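Guides > Kitchen storage > Bilico pull-out larder > Section 4: Loading and settling in

14 shares · 3 comments

Section 4. Loading the larder for the first time

The leaflet in the box says the Bilico is "ready to load in minutes." Ignore that. The runners need adjusting under weight, and the leaflet says almost nothing on how to do it. These steps assume the cabinet is fixed to the wall and the door is hung (Section 3). If it isn't fixed to the wall, stop. A loaded pull-out can tip the whole unit forward.

1. Pull the frame all the way out and measure from the front rail to the back stop. You should get 515 mm. Renato Quezada got less on his first try and found a strip of packing foam behind the stop.

2. Check the runner screws. Hand-tight only, whatever the leaflet says. The Durkska runners strip easily, and I doubt the supplied screws were meant for them.

3. Hang the bottom shelf first and load it before you hang the others. Put the heavy things here: oil, flour, canned tomatoes.

CAUTION: Keep your free hand off the side rail while the frame slides in. The soft-close takes over sooner than you expect and it isn't that soft.

4. Push the frame in and out a few times. If it drifts open by itself, turn the rear adjuster clockwise, a half turn at a time. If it drifts shut, go the other way. The Farías version of this cabinet has the adjuster at the front, and the threads run backward.

5. Hang the remaining shelves. Leave more height than you think you need above the bottom one. Shelf clips can be moved later, but only after you have emptied everything, and you won't want to.

NOTE: The "anti-slip mat" sold separately is a thin sheet of rubber. Ordinary drawer liner does the same job. Skarphéðinn Juhl disagrees with me on this and has bought two of them.

6. Decide what goes in holders and what stands loose. The catalog would like you to buy a matching insert for every shelf. Most of them waste space. Drinks are the exception I'll allow, because round bottles roll each time the frame stops. A stepped rack that lays them on their sides is fine if it fits the shelf width with the door closed. For packets and other odds and ends, use any open basket with straight-ish sides. Holes in the walls make it easier to see what's left.

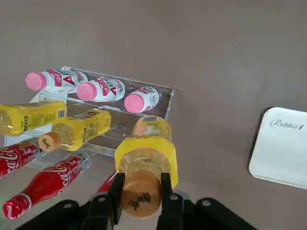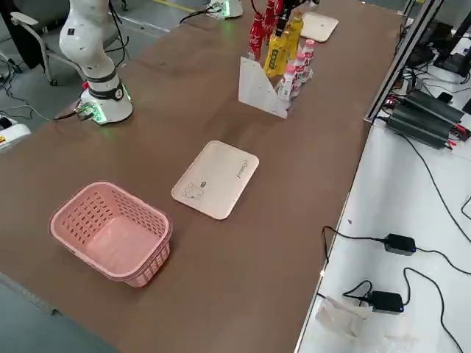
Stepped bottle rack first, slotted pink basket second.

7. Load the middle shelves evenly, left and right. The stated limit per shelf is printed on the clip, and I would stay well under it. I have seen no explanation of how the maker arrived at the number.

8. Leave the larder loaded for 2 days, then repeat step 4. The runners settle. If the door now rubs at the top corner, go back to the hinge settings in Section 3 before touching the runners again.

Troubleshooting

Frame grinds on one side: usually a screw head standing proud. Empty that side and look along the runner with a flashlight.

Frame stops short: something has fallen behind it. Lift out the bottom shelf and reach in.

Rattle when closing: the leaflet blames uneven floors. Try the shelf clips first. The Zondow replacement clips fit tighter, though they cost more than they should.

Squeak after a month or so: wipe the runners with a dry cloth. Do not oil them, as flour dust sticks to the oil and the squeak comes back worse.

Last revised 14 Jul 2024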